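December, late, kettle just on

Well, the play kitchen is up. I said I'd have it built before the kids came for the holidays and I did, with an evening to spare, and my knees are never going to forgive me. Mariama came over to help and mostly ate my crackers and read the instructions out loud in a silly voice, but she did find the missing bag of screws (inside the microwave, of all places!) so I can't complain.
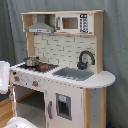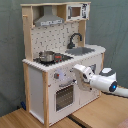
I keep going back in to look at it. I'm a grown woman and I have turned that little pot around so many times tonight. My favorite part is the hood, no contest. My own real kitchen doesn't have one, just a window that sticks, so the dolls are going to have better ventilation than I do.

Tetteh wanted me to get the plastic one from Wumbei, the one with the sounds. He sent me the link twice. It was 90 and this one was 62 secondhand from Naa's cousin, who only wanted it out of her hallway, and I just like wood better, I can't help it. The plastic one sizzles when you put a pan down. I told him the kids can make their own sizzling noise, that's half the fun, and he said I sounded like our mother. Fine by me!

The back panel was the worst of it. I had it in upside down and didn't notice until the uprights were on, so everything had to come off again, and Mariama laughed so hard she had to go sit on the stairs. Forty-seven screws out and forty-seven screws back in. I counted the second time out of pure spite.

Things still to do: find the wooden vegetables (top of the closet? the blue bag?), cut down an old dish towel so there's one in their size, and ask Naa if the cousin ever turned up the second pan. I'd also love a tiny apron. Ljubica said she'd sew one if I bring her the fabric, and I've got the leftover yellow check from the chair cushions, so that might do it. Two aprons, better make it two or there will be a war.

Abdul-Rahman called while I was sweeping up and I told him all about it and he was very patient. He asked where it's going to go after the holidays. I hadn't thought that far. Next to the bookcase, maybe, if I move the lamp.

Kettle's boiling. I'm having my tea and then I'm going to bed, and the cardboard can wait until morning.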